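Keeping a Box of Bits for Colds and Winter Bugs

5 min read

I love a well-stocked box! If you have ever stood in the kitchen at night with a streaming nose, hunting through the drawers for one last throat sweet, you'll know why I get so keen on this every autumn. A cold is miserable enough without a trip to the shop in your slippers, and putting a box together takes less time than boiling the potatoes.

I start mine in September, when the children go back and the sneezing begins, and top it up until spring. Tissues first, always, in the soft packs.

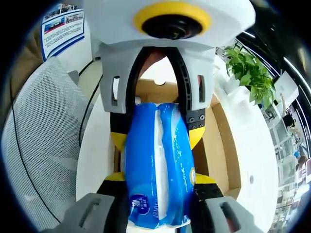
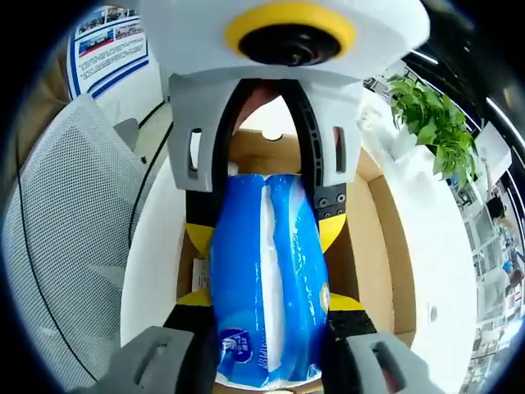 Frans Vanhove wrote in to say that he tried keeping everything in the bathroom cabinet for years and the plasters never stuck properly, and that moving the lot to the landing cupboard sorted it in one go. I'm so pleased he did, as it's the tip I'd put before all the others. Steam gets into everything. Paper packets go limp, lozenges turn into one big lozenge, and the glue on plasters gives up. A bedroom shelf or the top of a hall cupboard is much better, as long as small hands can't reach it.

What goes in

Use any box you like, but a low one beats a deep one. In a deep box you only ever see the top layer, and everything underneath goes out of date in peace (I once found a cough syrup down there that had outlived two cars). If deep is all you've got, stand packets on their ends like books so you can read them from above.

Mine holds:

Soft packs of tissues, more than seems sensible
Throat sweets in a screw-top jar
Honey in a small squeezy bottle
A thermometer, with its spare battery taped to the case
Whatever pain relief the household takes, in its own packaging with the leaflet
Sachets for making up a drink after a tummy bug
Lip balm and a plain hand cream
A pencil and a little notebook

Please do keep the notebook! You write down who took what and when, and at four in the morning that's worth more than anything else in there. Mine has a page for each of us and a page at the back for things we've run out of.

Medicines should stay in the boxes they came in. It's tempting to pop the strips out to save room, but then you lose the dates and the instructions, and two strips of white tablets look very much alike by lamplight. Anything past its date goes back to the chemist, who will get rid of it for you. Don't tip it down the sink.

Tissues without the mess

Soft packs are my favourite because they squash into gaps, but once open they do shed. Open them at the slot and no wider, and pull the first tissue gently from the middle, holding the pack with your other hand. If the first three come out in a wodge, fold them and put them in a coat pocket.

And check your pockets before you wash! One tissue in a dark load is enough to ruin your evening. If it's happened already, let everything dry completely before you touch it, give each thing a good shake out of doors, then go over it with a barely damp rubber glove. The fluff rolls up into little worms and drops off. Picking at it while it's wet only spreads it about.

The bedside end of things

When someone's actually poorly, I take out what they need and carry it up on a tray, so the box itself stays put and stays clean. A small bin with a liner goes by the bed, on the side they face when they're lying down. Fill a flask with 300 ml of hot water and leave a slice of lemon and a spoon of honey in the mug, and they can make their own drink without shouting down the stairs (though mine shout anyway).

Afterwards, wipe down the tray, the thermometer and the door handles, and the telly remote too, which always gets forgotten. Pillowcases go in the wash on the hottest setting the label allows.

Zoia Levchenko also asked whether a second box for the car is worth the bother. Yes, a tiny one! Tissues, a couple of bags and a packet of plain biscuits, tucked in the door pocket. Leave the medicines indoors, as cars get far too hot in summer, and swap the biscuits when you swap the screenwash.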